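Zukix Prayer Notes

Short prayer reflections, collected by Montri Phromma. 800 entries, plain text.

Labels

Each entry is tagged "answered" or "waiting". I don't trust these tags much - the writers chose their own, and 65 entries changed sides in December.
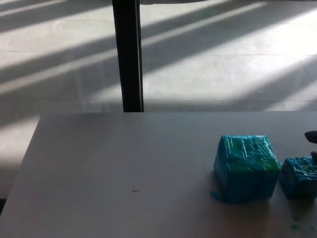 Known problems

Heriberto Ochoa reread 80 entries and disagreed with me on plenty. Please don't use this to prove that prayer works, or that it doesn't. Two entries are the same psalm, copied out.

Last edited 2025-01-02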